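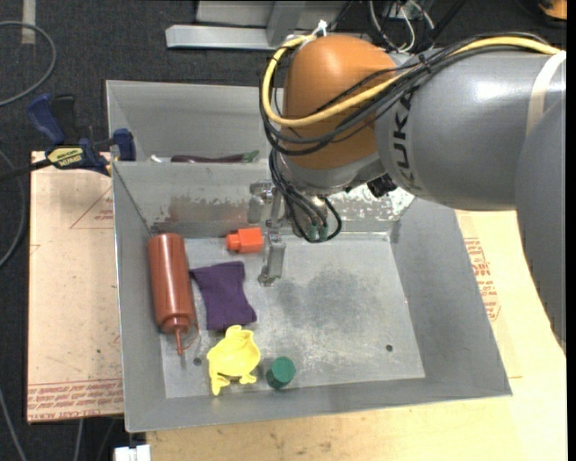 Ebenezer Annan was of the opinion that a club which could not agree on a strategy should go home and sleep. He said this from the doorway, with his coat already on, and then he did not go home.

Mira kept her eyes on the bin. The argument had started after lunch and was still the same argument. Should the arm take the easy objects first, or the difficult ones? In the Prinero Cup each team had 5 minutes to empty the bin, and every object had its own value. The squeeze bottle was worth a lot. The purple cloth was worth even more, because last year no school had managed to lift it.

"We take the orange block," said Flanagan. He was the captain and he liked to begin with something certain. "It lies near the wall, the gripper is already beside it. We take it and we breathe."

"And then we have no time for the cloth," said Mira.

"Then we have no cloth. Gelwood had no cloth last year and Gelwood won."

It was true, and everybody in the room disliked hearing it. Gelwood was the school on the other side of the river. It had a new building and a coach who was paid. The robotics club of Cletville had a room with a dark carpet, and Mr. Annan, who taught geography.

Mira had come to Cletville two years ago, when she still had to prepare each sentence in her head before she could say it. She had joined the club for this reason. She thought that people who build robots would not speak much. She had been completely wrong about this, but by the time she understood her mistake she already knew how to write a grasp planner, and she stayed.

Now she prepared a sentence in the old way, slowly, from the verb outward.

"The program chooses the object which it sees best," she said. "It always chooses the block. I would like to give it a reason to choose the cloth."

"What reason?"

"A corner. There is a corner which points to the bottle. If it searches for corners, and not for the middle, it can pinch."

Flanagan looked into the bin for a long time. He had his hand on the back of her chair – he did this when he was going to say no politely.

"How many lines must you change?" he asked.

"Four. Maybe more, if I am unlucky."

"Mr. Annan?"

Mr. Annan had taken off one sleeve of his coat. He said that he knew nothing about corners, that the building closed at 1715, and that he had always found it strange to call the time like in the army, but the notice on the door was written so.

Mira typed. The others stepped back behind the line, as the rule was, and Flanagan put his thumb beside the stop button. She read her lines once more, found a missing bracket, and put it in.

"Ready?" said Flanagan.

"No," she said, and pressed the key.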